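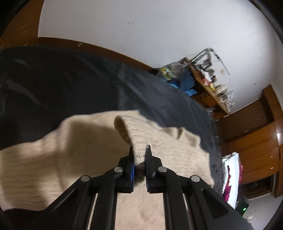 The gripper closing on the ribbed edge of a beige knit, spread out on a dark cover.

Our robotics club went to the Eladbridge student open day on a Tuesday in December. We had 20 people on the bus, and most of them went for the drone cage in the main hall. I spent nearly the whole afternoon upstairs with the student projects, so this report is mostly about those.

Getting there was easy enough. The bus dropped us at the back gate and we had to walk around the building to sign in. Badges were printed at the door. The program was a folded sheet with a map on one side, and the map had the second-floor rooms in the wrong order, so a few of us walked into a chemistry class.

The project I liked best was called Kutness. It is a final-year student project on folding clothes, led by Kulsoom Lashari, with Naheed Marwat doing the software. The idea is to teach a robot arm to fold knitwear by showing it how a person does it with the same kind of hand. The person holds a two-finger gripper and does the folding with that, and the recordings are used for training. They had 2749 recorded folds when we visited. Their target for the end of the school year is 3006, a number that came from their grant form and that Marwat said she would like to change.

Knits are the hard part. A cotton shirt lies flat and has a clear edge. A sweater stretches when you pull it, and if you grab only the top layer you get a fold you did not want. The two students have settled on starting from the ribbed bands, at the hem or the cuffs, where the fabric is thicker and there is an edge to find. Lashari explained the order they use: grip the band, lift a little, wait for the fabric to stop moving, then carry it over. The waiting step was added in the fall. Before that, too many of the folds came out crooked, and they threw away 94 recordings in one week.

The fingers get changed a lot. They had a tray of old tips on the side table, some wide and flat, some with rubber glued on. The wide ones held well but could not get under an edge lying against the cloth below it. Narrow tips get in more easily, though they can poke through a loose stitch if you come down too hard. One of our members asked if they had tried suction, and the answer was yes, for one day.

Visitors could take a turn. I got three tries. The handle is heavier than I thought it would be and your wrist gets tired. On my first try I missed the edge and pushed the sweater across the table. On the second I caught two layers, which was right, but I let go too early. The third was good enough that Marwat kept it, or said she did. What surprised me was how much I wanted to use my other hand to hold the sweater down. You are not allowed to do that, as the arm they are training for is a single one.

We also saw the trained version run on the arm, which is a Gornine loaner shared among four projects. It folded a scarf well. It folded a child's cardigan badly, then did it again and got it mostly right. Each fold takes a long time, longer than I had patience for by the third one. They were open about that and did not speed up the video on the poster either.

Two doors down was Ong, a team from the year below with a small sorting machine for screws. It was louder and drew a bigger crowd. The sorting was quick, but it jammed on anything with a washer still attached, and the team spent a lot of the hour with the lid off. I would still like to see it again when the feeder is rebuilt. They are using the same motor controller we have in our line follower, and they had the same trouble with it on startup. I wrote down their fix and will bring it to the next meeting.

Lunch was sandwiches in the lobby. The talk at three o'clock was on careers and I skipped it - the people who went said it ran long. The drone cage closed early with a torn net.

A few things for our own club. The Kutness team keeps a paper log next to the table, one line per session, with which tips were on and who was holding the gripper. We do not do this and should. They also take turns every half hour, since tired hands make poor recordings. And Lashari said they are glad to have more people come in and record in the spring term, if anyone wants to. You need to sign up with her ahead of time and bring a sweater of your own, preferably one you do not mind getting stretched.

The bus back left at five.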